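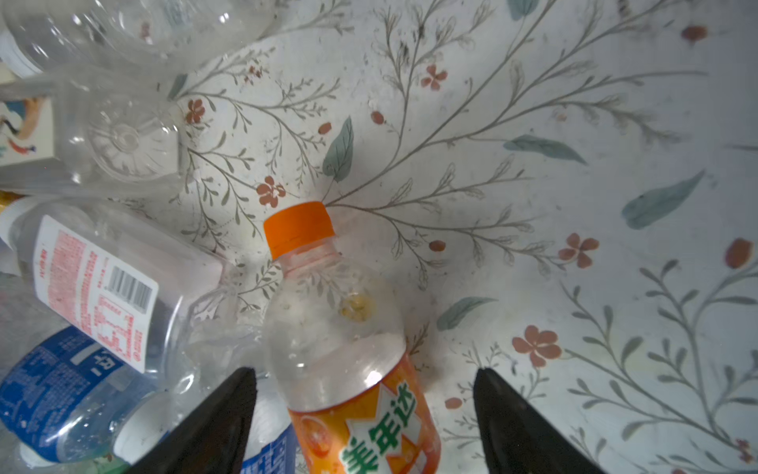

The orange one, before the left finger and I had our disagreement.

June 1, 2026

Changed the gripper fingers today. Pravesh left them on the bench in a sandwich bag marked SPARES DO NOT LOSE, which I took personally.

The old pair had done 2,250 picks and the tips were polished like church steps. Two screws each side, a dab of threadlocker, wipe the seat, push the finger home until it stops. The left one stopped early. I took it off, found a crumb of dried soda in the slot, scraped it out with a toothpick and put it back. Second try it sat flush. I felt like a dentist.

Then the zero. You close the fingers on nothing, tell the controller that nothing is nothing, and open them again. It wanted this done 5 times. Elmarie says three is plenty, but Elmarie also says the Bramia manual is a matter of taste.

Cleaned the little wrist camera with the lens cloth and then checked the opening on the Mirinda bottle, with the rest of the empties heaped over on the left. Plenty of room on the right side, less on the left. I shifted the approach a hair and wrote the new offset on the tape on the controller door, under the last four, all crossed out in different pens.

Roya wants the flowered tablecloth washed. Fair enough, it has dirt specks on it, but it will come back with creases and I'll be the one flattening them.

Grip force is down to 6 for now. January's setting crushed everything that came near it and I still have the bottle on my shelf to prove it.

Need to order: threadlocker, toothpicks (mine), another set of fingers from Fernden. Ask Jui-lin who has the small hex key. I know who has the small hex key.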